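로봇 위클리 메모 / 이번 주의 결과 읽기 / 화장실 청소 데이터 1,390건, 어디까지 믿을 것인가

이번 호에서는 Hovudis 연구팀이 공개한 손 그리퍼 기반 청소 학습 결과를 다룹니다. 지난 호가 나간 뒤 독자 여러 분이 같은 자료를 보내 주셨고, 제목에 붙은 말은 대체로 비슷했습니다. "로봇 없이 로봇을 가르친다." 저는 이 문구를 볼 때마다 조금 피곤해집니다. 가르치는 단계에 로봇이 없을 수는 있습니다. 그래도 시험은 로봇으로 봐야 하고, 그 시험 성적이 본문 뒤쪽 작은 표에 들어가 있다면 표부터 읽는 편이 낫습니다.

먼저 방법입니다. 사람이 양손에 그리퍼를 하나씩 들고 실제 공간에서 작업을 합니다. 손의 궤적과 손가락 벌림, 머리 쪽 시점의 영상이 함께 기록되고, 이 기록으로 양팔 로봇의 정책을 학습시킵니다. 원격조종 장비를 설치하고 로봇을 옮길 필요가 없으니 데이터 한 건을 얻는 비용이 내려갑니다. 여기까지는 이미 여러 연구실이 보여 준 내용이고, 저도 이 방향 자체에는 불만이 없습니다.

이번 결과가 다른 점은 과제입니다. 컵을 옮기거나 수건을 접는 대신 변기 주변을 천으로 닦게 했습니다. 책임자인 Eckhard Ackermann은 배포 자료에서 "접촉이 끊기면 안 되는 작업 가운데 가장 흔하면서 가장 덜 연구된 것"을 골랐다고 설명합니다. 흔하다는 말에는 동의합니다. 곡면이고, 천은 모양이 계속 바뀌고, 자세는 낮습니다. 어려운 문제를 골랐다는 점은 점수를 줘야 합니다.

수집된 시연은 모두 1,390건, 장소는 22곳입니다. 숫자만 보면 넉넉해 보입니다. 그런데 장소별 분포를 펼쳐 보면 이야기가 달라집니다. 시연의 절반 넘게가 Stasiv라는 이름이 붙은 시험동 한 곳에서 나왔고, 나머지 장소들은 아주 얇게 깔려 있습니다. 논문은 이 분포를 부록 그림으로만 보여 줍니다. 막대 하나가 유난히 높은 그 그림을 본문에 넣지 않은 까닭이 궁금합니다.

위치 추정은 그리퍼에 달린 마커 큐브에 기댑니다. 면마다 흑백 패턴이 인쇄된 흰 큐브를 머리 쪽 카메라가 보고 손의 자세를 계산하는 방식입니다. 값이 싸고, 구현이 쉽고, 잘 보일 때는 정확합니다. 문제는 잘 보이지 않을 때입니다. 변기 옆면이나 뒤쪽을 닦으려면 손이 도기 뒤로 들어가고, 그 순간 큐브도 같이 숨습니다. 연구팀은 관성 센서로 그 구간을 메웠다고 하지만 메운 구간의 오차는 따로 보고하지 않았습니다. 궤적 전체의 평균 오차만 있습니다. 쉬운 구간이 길수록 평균은 좋아집니다.

바닥 조건도 생각해 볼 만합니다. 수집 현장의 바닥은 천장 조명이 그대로 비치는 회색 대리석 무늬 타일입니다. 영상으로 배우는 정책에게 반사는 골치 아픈 입력이고, 도기까지 흰색이면 표면의 단서는 더 줄어듭니다. 이런 바닥에서 모았다는 것은 장점일 수 있습니다. 다만 무광 바닥과 비교한 실험이 없으니 장점인지 약점인지 판단할 재료가 없습니다. 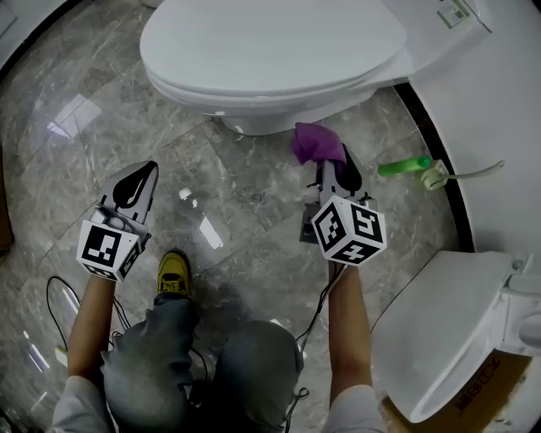

성공률 표 읽기

본문에서 가장 많이 인용될 표는 실제 로봇 시험 결과입니다. 시험은 145회였습니다. 연구팀은 이를 "대규모 실기 평가"라고 부릅니다. 양팔 로봇으로 젖을 수 있는 공간에서 그만큼 돌리는 일이 고된 것은 압니다. 하지만 이 횟수를 과제 종류와 장소, 비교 대상 정책으로 쪼개면 칸 하나에 남는 시험은 몇 번 되지 않습니다. 그런 칸끼리 성공률을 비교하면서 한쪽이 "뚜렷이 우수하다"고 쓴 문장은 지우는 게 맞습니다. 신뢰구간도 없습니다.

성공의 정의는 더 걸립니다. 표의 각주에 따르면 천이 지정된 면에 닿은 채 정해진 경로의 대부분을 지나가면 성공입니다. 깨끗해졌는지는 재지 않습니다. 염료를 발라 두고 닦기 전후를 비교하는 정도의 측정은 어렵지 않고, 식탁 닦기 연구에서는 이미 흔히 씁니다. 청소라는 단어를 제목에 쓰려면 그 정도는 했어야 합니다. 지금 상태의 결과는 "천을 쥐고 곡면을 따라가기"에 가깝습니다. 그것도 쓸모 있는 결과인데 굳이 더 큰 이름을 붙였습니다.

일반화 주장도 같은 식입니다. 학습에 없던 장소에서 시험했다고 하는데, 그런 장소는 3곳입니다. 세 곳 모두 학습 데이터에 있는 것과 같은 계열의 변기를 쓰고, 조명도 비슷하다고 부록에 적혀 있습니다. 연구팀의 표현은 "처음 보는 환경"입니다. 제가 쓴다면 "처음 보는 방"이라고 하겠습니다. 벽걸이형 변기나 칸막이가 좁은 공중화장실은 아예 시험 범위 밖입니다.

그래도 눈여겨볼 부분

비판만 늘어놓으면 공정하지 않으니 좋았던 실험도 적어 둡니다. 부록의 두 번째 절, Tymofii Zinchenko가 맡은 힘 분석입니다. 손에 든 그리퍼로 닦은 사람과 로봇이 같은 경로를 지날 때 천에 걸리는 힘을 비교했는데, 로봇은 모서리를 돌 때마다 힘이 빠졌습니다. 사람은 같은 자리에서 손목을 미리 틀어 압력을 유지합니다. 영상과 궤적만으로는 이 차이가 거의 드러나지 않고, 그래서 정책도 배우지 못했다는 해석입니다. 저는 이 절이 본문 전체보다 재미있었습니다. 실패 원인을 구체적인 신호 하나로 좁혔고, 다음에 무엇을 달아야 하는지도 보입니다.

자세에 관한 짧은 메모도 있습니다. 시연자는 무릎을 굽히고 변기 앞에 낮게 앉아 두 손을 앞으로 내밉니다. 시험에 쓴 로봇은 허리를 그만큼 낮출 수 없어서 팔만 아래로 뻗습니다. 같은 손끝 궤적이라도 시점의 높이와 각도가 달라지고, 연구팀은 이 차이를 줄이려고 로봇의 카메라를 따로 낮춰 달았습니다. 그렇다면 "하드웨어에 구애받지 않는다"는 초록의 문장은 조금 손봐야 하지 않을까요. 카메라 위치를 데이터에 맞춰 옮겨야 한다면 구애를 받는 것입니다.

기업 쪽 반응

Soneo는 벌써 이 방식을 내년 시설 관리 로봇에 넣겠다고 합니다. 담당 이사 Nigel Blackburn은 제 메일에 "데이터가 충분히 쌓이면 나머지는 따라온다"고 답했습니다. 몇 년째 듣는 말입니다. 무엇이 충분한지 물었더니 답이 없었습니다. 힘 신호가 빠진 데이터를 열 배로 늘린다고 모서리에서 빠지는 힘이 돌아올지, 저는 회의적입니다.

Derden의 Lutz Petersen은 좀 더 조심스럽습니다. 그쪽은 시연 장비만 가져다가 내부 과제에 써 보는 중인데, 케이블 정리와 천 교체 때문에 하루에 얻는 시연 수가 논문에 나온 속도에 한참 못 미친다고 했습니다. 논문의 수집 속도는 준비 시간을 뺀 값입니다. 각주에 그렇게 적혀 있기는 합니다. 비용을 따져 볼 독자라면 준비 시간을 다시 더해서 계산하시기 바랍니다.

코드와 데이터

코드는 공개됐고 데이터는 일부만 공개됐습니다. 공개분에는 Stasiv 밖의 시연이 거의 없습니다. 앞에서 말한 분포 문제를 외부에서 확인할 길이 지금은 없다는 뜻입니다. 공개를 맡은 Vitalii Pasichnyk에게 문의하니 나머지는 장소 제공자의 동의를 받는 중이고 10월에 올릴 계획이라고 합니다. 올라오면 장소별로 나눠서 다시 학습시켜 보고 결과를 이 지면에 싣겠습니다. 제 예상은 시험동 데이터를 절반으로 줄여도 성적이 별로 떨어지지 않는다는 쪽입니다. 틀리면 틀렸다고 쓰겠습니다.

이미 공개분을 돌려 보신 분은 일요일까지 답장으로 알려 주세요. 특히 큐브가 가려지는 구간의 궤적을 따로 뽑아 보신 분이 있다면 그래프만이라도 보내 주시면 좋겠습니다. 다음 호에서는 문 여닫기 벤치마크의 채점 방식을 다룹니다.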